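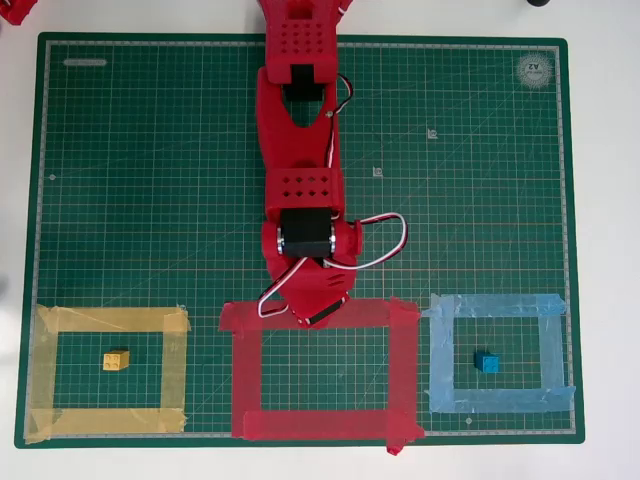 Paid participants wanted -- teach a small robot arm to sort bricks (Nilcombe, afternoons and evenings)

The Hedeo study at Bruvomdale is looking for people to drive a tabletop robot arm for a couple of hours and get paid for it. No experience needed. We mean that, see below. We start in February and slots go fast once the students get back so read this quick and write to us.

What the study is

Short version. We are trying to find out how many human demonstrations a cheap arm needs before it can sort on its own, and whether it matters WHO gave the demonstrations. Everybody in the field collects demos from their own lab members, the same four or five people who know exactly where the arm likes to get stuck. We did that too. Our first set was 3,013 demonstrations, all from inside the group, and the policy trained on it did fine until the bricks were put down a bit crooked. Then it didn't.

So we ran a small pilot with 212 demonstrations from people who had never touched the thing. Slower, messier, lots of second tries. Mixed into the training set they helped more than we expected, mostly on recovery -- what the arm does after it misses a grab. We think the fumbles are the useful part. Could be wrong. The pilot was small and one of the operators was suspiciously good, so now we want 500 more, from as wide a mix of people as we can get.

The task

Toy bricks on a green cutting mat. Tape rectangles on the mat: yellow, red, blue. Brick goes in the rectangle of its own color. You move a hand-held leader arm, the red arm over the mat copies you. Pick up, carry, put down inside the tape, let go, back off. Then we reset and you do it again with the bricks somewhere else.

A brick touching the tape counts as a miss. A brick on its side inside the tape counts as in. We argued over that one for a while, please don't reopen it.

Some rounds start with a rectangle already filled and another one empty, as in the photo, where yellow and blue each have their brick and red has none. Those rounds matter to us a lot. We want to see if you leave the finished ones alone or nudge them straighter. Do whatever you would normally do. There's no right answer and we won't hint.

What a session looks like

Two hours, in the Haworth building, ground floor, room at the end past the bike racks. First 15 minutes are paperwork and free practice. After that blocks of demos with a break between, tea and coffee there, bring your own snack if you're picky. Short questionaire at the end about how hard it felt and when you got annoyed. People do get annoyed. Write it down, it's data.

Sessions start at 1:30 p.m. or 6 p.m. One session is fine, up to three is better, and if you come for three we'd like them in different weeks so we can look at how people change with practice.

Pay

$48 per session, plus parking or bus fare. Paid on the day, also if the arm breaks down halfway, also if you decide to stop early. You don't lose money for being slow and there is no bonus for being fast. We took the bonus out after the pilot. People started throwing bricks, more or less.

Who we want

-- 18 or older
-- able to tell yellow, red and blue apart on the mat (tell us if you're not sure, we can check with you beforehand)
-- can use at least one hand to hold and squeeze a grip a little bigger than a stapler
-- can sit or stand at a table for twenty minutes at a stretch

Left-handed people very welcome, we have far too few. Same for anybody over 60, and anybody whose work is with their hands: cooks, tailors, mechanics, hairdressers, dental techs. Gamers fine, but we have a cap on those.

Who we can't take: anybody who has worked on this arm or one like it, anybody in Getsemaní Galindo's group past or present, and people who were in the pilot. Sorry. Thank you for the pilot though.

What we record

The joint positions of both arms, the grip, and video of the mat from overhead. The video is pointed at the table. Hands may get into it during resets. No faces, no sound. Your demos get a number, the list that links numbers to names stays on paper in a locked drawer and is shredded when the collection closes. We plan to release the demonstrations with the paper so other groups can train on them. If you don't want yours in the release, tick the second box on the form, you get paid the same and we still use them in-house.

You can pull out all your data until the list is shredded. After that we can't find yours anymore.

Safety

It's a small arm with small motors. It can pinch a finger, not much past that. There's a stop button on your side of the table and one on ours. Keep long sleeves and lanyards away from the cables on the arm, they loop out wider than you'd think. Long hair tied back, we have ties.

Also hiring: one session assistant

Same project, separate thing. We need one person for the evening sessions, twelve hours a week, through the end of collection. Job is greeting people, running the practice part, resetting the mat between rounds from a printed layout, re-taping rectangles when the corners lift, logging misses, and noticing when the arm's calibration has drifted before a whole block is ruined. Some Python helps but patience helps more. You'll be putting bricks down in the same places very many times. $22 an hour. Terence Cropper runs the room and would be training you, he's quick to answer email and bad at phone.

To apply for that send half a page on why, plus one thing you've done that needed careful record keeping. School project, inventory at a store, whatever. No cover letter template please.

How to sign up for sessions

Email the Hedeo desk at Bruvomdale with "brick sorting" in the subject line. Tell us: afternoon or evening, which hand you'd use, what you do for work or used to do, and how many sessions you could manage. Don't send a resume, we won't open it. You'll get the consent form to read ahead of time and two or three possible slots. Pick one, reply, thats it.

If you need step-free access or a different chair height say so in the email and we'll set the table up before you get there. Questions about the research itself go to Getsemaní Galindo, same desk, put her name in the subject.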